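About Runbridge

Tabletop examples for learning systems, collected by hand

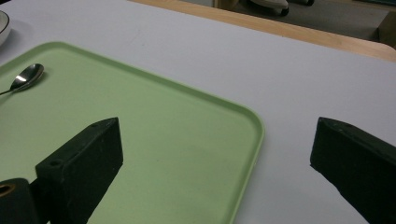 Tray and spoon on a work table, from the hand-held gripper's camera.

Runbridge collects examples. Our customers build systems that are supposed to learn how to move things around on a table, and those systems need to be shown the job before they can try it. We do the showing. A person holds a gripper with a camera on it, does a small household task, and the camera keeps a record of what went on between the fingers. Then the person does it again with the spoon somewhere else.

We started as a side job inside Funodow, a firm that sold sorting equipment to mail-order warehouses. In October of our first year there we were asked to find out why a learned picking program did so well in the demonstration room and so badly in Esness, where the customer was. The answer was dull. All of the examples had been made by the same two people at the same table under the same lamp. The program had learned that table very well. We wrote this up, the report was not popular, and some months later we were a separate company.

What we think about the field

We are less excited than our competitors. Most of the claims we read about general household robots rest on short films of one good try. We ask how many tries came before it, and we usually get an answer about something else. More examples do help, up to a point, and we would be foolish to say otherwise on a page meant to sell them. But we have seen large sets that were worth very little, and we have turned down work that would have had us make another one.

Our largest set so far is called Somogyi. It has 567 accepted sessions of table setting and clearing, using plain things such as trays, bowls and spoons. The customer wanted it in half the time and we said no. A spoon lying flat on a tray is a hard thing to pick up with two blunt fingers, and people who are hurried begin to slide it to the rim every time. A system trained on that will slide every spoon to the rim, including spoons that are on no tray at all.

How we work

Collectors work in blocks of 60 minutes and then stop. We used to let them go longer, and the later sessions got sloppy in ways that the collectors could not see themselves. Each block is looked over by someone who did not record it. One session in 10 gets a second look from a third person, who is told nothing about what the first reviewer decided. They disagree more often than we would like, and we send customers the disagreements along with the data.

Failed grasps stay in, marked as failed. Several customers have asked us to take them out. We will deliver a copy without them if that is in the contract, but we keep the full one and we think the full one is better. We can't prove that for every kind of system - our own tests covered only one.

We change tables, rooms, dishes and lighting on a written schedule. Left to themselves, people pick the bowl they like.

What we don't do

We don't build robots, and we don't promise that a system trained on our sessions will work in your kitchen. We don't report success rates for other people's machines. We don't record in private homes. If a vendor tells you that our data was "all it took," please ask them for the failures.

Working with us

More than 59 collectors have been through our training, which takes four days and is mostly practice with the gripper. Collectors are paid by the hour, never by the session. Customers are welcome to come and try a block themselves before signing, and we'd like them to.

Page last changed August 2020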